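Table Things: a small collection of place settings, plates and mats
README, last touched Sep 28, 2018

Hello, and thank you for opening this file before opening everything else. I'm Parvaneh Ghasemi, and I look after the Table Things collection together with Fereshteh Heydari and, when he has an evening free, Ekow Opoku. It started as a way of sorting out which plates we had and which mats went under them, and it has grown into something other people ask to borrow, so it seemed time to write down how it's put together.

What's in it

There are 415 entries in the main list, and each entry is one arrangement on a table: plates, sometimes a mat, sometimes a bowl or a cup. Of those, 323 have been checked by a second person. The rest are usable, but please read the notes column before you lean on them, as my spelling gets worse toward the end of a long day. The folder called "extras" holds 13 arrangements that didn't fit anywhere else (mostly serving dishes, and one very large teapot that Fereshteh is fond of).

How the plates are named

We name a plate by its main color first, then its rim, then anything you'd notice on the lip. So a plate might be down as "cream, brown rim, ribbed lip" and that's the whole name. We tried using the makers' names for a while, but half our plates have nothing on the back, and Mitra Mazandarani pointed out that she could never remember which was which anyway. If two plates look alike they share a name and get a number after it.

Size goes in its own column. Please measure straight across the top, rim to rim, and don't go by what the shop called it. One shop's salad plate is another shop's dinner plate, and we lost most of a December to that. 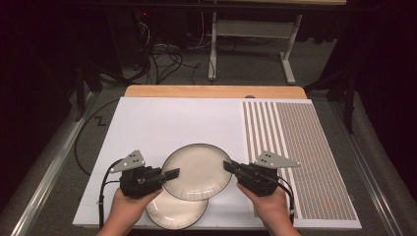 Overlapping plates get their own code, OV, and it's used whenever one plate rests on any part of another, even if it's only the edge. A neat pile with everything lined up is ST, for stacked. There's a gray area between the two and I won't pretend we've always been consistent. When in doubt, Sepehr Najafi's rule is that if you can see a good piece of the lower lip, call it OV, and I've come around to that.

Mats are described from left to right as you're facing them. Some have one pattern all the way across and those are easy. Others change partway, stripes into a grid for instance, and for those we write both, with the word "then" in the middle – "stripes then grid" – and add the border last if there is one. Fabric or not fabric is left blank unless somebody has had the mat in their hands.

Things to know before you use it

The collection leans heavily toward round plates. I like square ones well enough, but people mostly give us round ones. There is very little glass, and hardly anything with a bold pattern. If you need those, Ziltley keeps a bigger list of more than 2,000 pieces, and they've always been kind about sharing.

Color words are everyday words. "Cream" covers a good deal, from nearly white to nearly butter, and two of us have argued over "tan" more than once. If exact color matters for what you're doing, please look for yourself and don't trust the column.

Changes and corrections

Send corrections to Fereshteh with the entry number and what you think it ought to say. She goes through them in batches, so it can be a couple of weeks. New arrangements are welcome too – put them in the "incoming" folder and leave the code blank if you're not sure of it. The old codes from the Rosser list (P1, P2 and so on) are still in the last column for anyone who needs them, though we've stopped adding new ones.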